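Restringing beads: thread, knots and when to start again

The repair bench at Kadlec takes in beadwork two mornings a week, and most of it arrives in an envelope, in pieces. The restringer who runs the bench has worked there for 20 years and previously strung for a small maker in Skivville. We asked about thread, elastic and the limits of home repair.

The first question she puts to a customer is how often the piece is worn. A bracelet in daily use should be restrung before it breaks. "Look at the thread next to the clasp, or next to the knot if there isn't one," she said. "If you can see fibres standing up, it has started to go. Beads with rough holes will cut through silk in a year."

She also asks how it is stored. Hanging a heavy strand stretches the thread under its own weight. She recommends laying pieces flat in a shallow tray, with harder stones kept apart from softer ones.

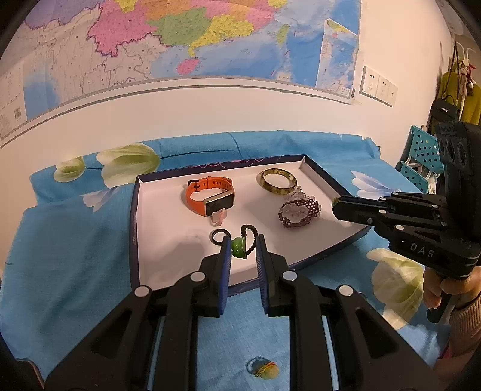 A second restringer at the bench disagreed on that last point, saying that separation matters for pearls and amber but that most people will never keep it up, and that a soft cloth between layers does nearly as well.

On materials, the two are closer. Both use waxed nylon for stone beads and keep silk for pearls. Elastic is accepted for light glass only. The bench buys its nylon from Jodus on 60 metre reels and discards any reel that has been left in sunlight.

Knotting between beads adds length, and customers are often surprised by it. A plain strand of 62 small beads can gain up to 4 centimetres when every gap is knotted. "I tell them before I cut anything," she said. "If they want the same length, we leave beads out and give them back in a bag." 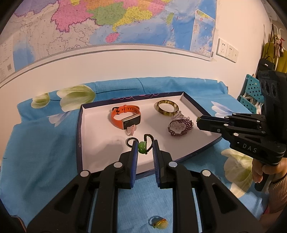

Bracelets and a bangle stored flat in a tray.

Pendants are treated differently. The loop that carries the weight wears at a single point, so she doubles the thread there and checks the hole for a sharp lip. A lip can be taken down with a fine reamer, used wet and turned by hand. She does not use a powered drill on stone.

Glue is the commonest fault in home repairs. It wicks along the thread, sets hard, and the thread then snaps where the stiff part ends. Removing it from inside a bead can take longer than the restringing. A tight knot pulled back into the hole needs no glue on nylon, and on silk she allows one small drop at the final knot.

The bench sells a basic kit from Bideo with needles, tweezers and two weights of thread. Repairs handed in during March are normally ready in a fortnight; before Christmas, allow longer.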